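Who Checks the Fingers?

Shops that let people and grippers work side by side are writing their own rules, and the best ones fit on a single page

Saturday, March 23, 2019

The rulebook at Prunavia used to run to 149 pages. It covered guarding, lockout, electrical work and the color of the floor tape. The part on gripper pads was one line long, and it said to replace them when worn.

That line caused most of the arguments. A pad that looked fine to the day shift looked finished to the night shift. Parts slipped, somebody turned up the grip force to make up for it, and the next person had no idea the setting had moved.

Last August the company threw the line out and wrote a page in its place. The page says who looks at the pads, when they look, and what they write down. It applies to fixed arms and to hand-held tools alike, which was a change. Hand tools had never been in the rulebook at all. 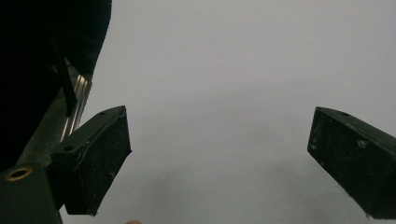
Xolani Ngcobo

The first rule on the page is that the fingers are opened wide before anyone inspects them. Both gripping faces have to be in plain view. Specks of dust on a dark pad are easy to see once the light reaches it, and so are worn spots. With the fingers half closed, people tend to check the outside and move on.

The second rule is to wipe first and judge second. Dust and wear can look alike from arm's length. The inspector uses a dry, lint-free cloth, looks again, and only then decides whether the pad stays.

Edges get their own entry. A pad with a ragged corner may still hold a box well enough, but it will hold a thin part differently from one cycle to the next. Prunavia's page asks for both corners on each finger to be checked and for the worse one to be written down.

Pads are changed in pairs. Some of the crew complained about this, as it means throwing away a pad that might have weeks left in it. The reply from the maintenance office was that a new pad facing an old one gives a grip that pulls to one side, and a pad costs less than a dropped part.

Sivgate, a smaller shop that packs machine parts, took the page and cut it down. Its version has five checks and a box for initials. A tool that fails any of them gets a tag and goes on the shelf. The operator can't clear the tag. A second person has to do it.

Not everyone is sold on the idea. At Benmoussa, supervisors tried a check at the start of every shift and found that people were signing the sheet without opening the tool. They now check every 40 hours of use, and the sheet asks for the reading on the tool's hour counter, so it can't be filled in ahead of time.

The three shops do agree on grip force. It is set once, written on a label, and changed only along with the label.

Prunavia keeps its old sheets in a binder by the tool crib. The latest one is number 641. Under "remarks" it says: left pad dusty, wiped, OK.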